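I spent most of August in the passenger seat of a car with a camera behind the windshield, pressing a button whenever something interesting happened. I said I would write up how that went, and the notes have been in a folder since then, so it's time.

The project is called Valomier. It is a small learning system that looks at a street and says which parts are road, which parts are rail, which parts are for bikes, and which signs and signals apply to the lane you are in. It doesn't drive anything. The part I work on is the examples it learns from. Somebody has to go out and record streets, somebody has to pick the pictures worth keeping, and somebody has to draw outlines on them. I do the first two and some of the third.

We started with 1000 pictures from straight suburban roads. They were easy to record and easy to label, and the first version of the model did well on them. Then we tried it on city intersections with trams and it fell apart. It called rails lane lines and it called hatched areas crosswalks. Cycle lanes painted red were sometimes road and sometimes sidewalk, depending on the light.

So the August drives were planned around tram streets. I made a list of 8 routes that cross or follow tracks, and we drove each of them in both directions, in the morning and again in the late afternoon. At a big intersection like the one on Karlsruher Straße there is more to label than on several miles of the roads we had before. Two pairs of tracks go different ways, there is hatching between them, and red cycle lanes run on both sides. The signs hang over the road and also stand on posts, and one of them has a panel with a bicycle on it.
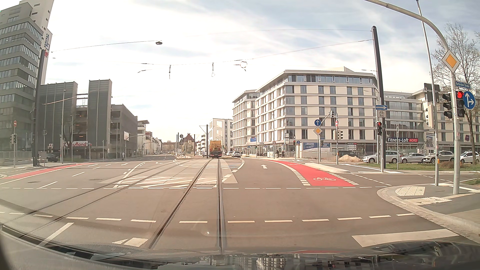

How many pictures of one intersection do you need?

Fewer than I thought. We keep one every few seconds while the car is moving and one per stop. After that they are so much alike that the model gains very little, and the labeling time is better spent on a different corner.

The button was for marking moments I wanted to find again later. In the first week I pressed it far too often and ended up with a long list of marks that meant nothing to me by evening. In the second week I also said a word or two out loud each time, such as "tracks split" or "sand on the road", and the recorder saved the sound with the mark. Sorting went much faster after that.

Sorting is done in Mikex, a browser tool that shows pictures in a grid and lets you tag them from the keyboard. It is slow with large folders, so I load 400 at a time. I throw out anything blurred, anything with the wipers across the middle, and most of the pictures where we are stuck behind a van. I keep a few of the van ones. The model should know what it looks like when it can't see much.

The hood of our car is dark and shiny, and it reflects the buildings. The first model outlined those reflections as real buildings. We could have cropped the bottom of every picture, but that also removes the road closest to the car, so we gave the hood its own label. Everything on it counts as hood, whatever is reflected there. That fixed most of it.

Signals are still the hard part. At a large crossing you can have several of them in view, and some are turned sideways because they are meant for other traffic. Our rule now is that a signal gets a color only if you can see a lit lamp. If it is turned away, it gets "side" and nothing else. We had to go back through the older pictures to make them match – two evenings of dull work.

The finished set from August is 1021 pictures. I would like more rain in it, and there is almost nothing after dark. The next drives will be in the evening, if the mount stops creeping down the glass when the heater is on.

Last updated: November 1, 2019

Contact | Copyright 2019 | Back to top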